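Why the Apples Go First: Fruit Waste in the Luvstead Dining Hall
Final report, Food Systems and Society

Background

Luvstead dining hall puts out whole fruit at every meal and throws a fair amount of it away. Our group wanted to know which fruit gets thrown out, and when. We expected the bananas to be the villains. Everybody expects that of bananas.

The hall buys through a regional supplier, Hivormont, which delivers twice a week in August and three times a week once classes start. Fruit is moved from crates into baskets by the salad bar, and whatever looks tired at closing goes into the compost bin.

What we did

We weighed the compost fruit after dinner for 11 weeks and wrote down the type and the reason it was pulled (bruised, soft, moldy, or "other," a category that grew in ways we regret). We also ran a paper survey and got 200 back, several of them with opinions about the soup. 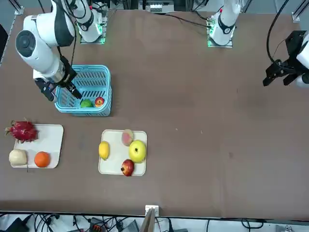 Figure 1. Two pieces of fruit in a slotted basket.

Results

Students told us they take fruit by looks. Freshness dates meant nothing to them, mainly because there are no freshness dates. A small brown spot was enough for most people to put an apple back, and an apple that has been put back a few times starts to earn its spots.

Over 1650 pieces of fruit went to compost during the study. Apples led, then pears, then bananas. Bruising was the top reason for apples. Bananas mostly left the building in backpacks, which the hall's posted rules forbid and which we are not reporting as a finding.

Waste was worst after long weekends, when the delivery stayed the same size and the students did not. We brought this up with the kitchen staff, who were very polite about already knowing it.

The Sheehan problem

Sheehan Hall, across the quad, gets the same fruit and seems to waste less. It puts out smaller amounts and refills more often. We had planned a proper comparison, but the scale there read 200 grams with nothing on it for most of the study – so please treat that sentence as a rumor. 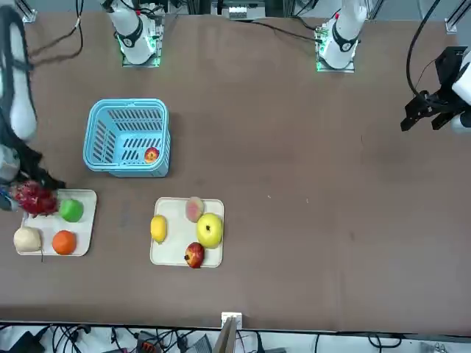

Recommendations

1. Put out less fruit at a time and refill during the meal.
2. Cut the order before long weekends.
3. Send bruised apples to the bakery station, where they can become crisp. The Cloltik meal app could list it the same afternoon.
4. Check the scale at Sheehan.

Limits of the study

We only weighed at dinner, so breakfast waste is missing. Two of us also sorted bruises differently until week four, when we finally compared notes, and the early apple numbers are probably a little harsh. The raw tally sheets are in the appendix, including the one with the soup on it.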